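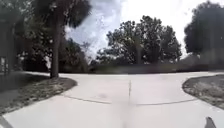

A reader signing as Fletow asks whether joints in a concrete path should be filled at all, given that they are there to let the slabs move. They should, with a sealant that stretches. Mortar is too stiff and will break out.

Cleaning the joint
Rake out old filler and grit with a narrow scraper, then brush and vacuum. Leave the path to dry fully. Damp edges are the usual cause of poor grip
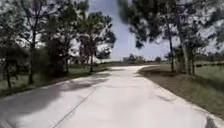
– the sealant skins over and peels away later in one strip. Push foam backer rod into the gap, slightly wider than the gap itself, and set it 6 mm below the surface.

Filling
1. Cut the nozzle to the width of the joint.
2. Run the bead in one direction and keep it just below the slab face.
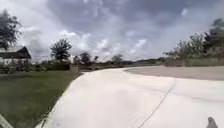
3. Smooth with a rounded tool within the working time on the tube.
4. Keep foot traffic off for 13 hours, longer in cool weather.

Check the joints again each August.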